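Printmaking students open fall show

Work by 39 students went on display in the Csizmadia Gallery in September, the first group show of the school year. The prints were made in an 11-week studio class taught by Borislav Hoxha.

Most are linocuts and small etchings. Students cut their own blocks and printed them by hand in the Allham Hall studio.
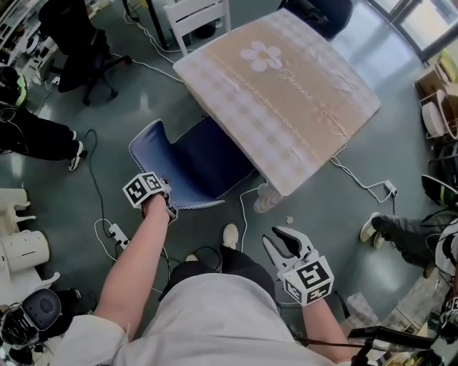
A table with a gingham cloth and a blue chair.

"They had to pick one place they know well and stay with it," Hoxha said.

The gallery opens at 11 a.m., and admission is free. Prints priced at $44 can be ordered at the front desk.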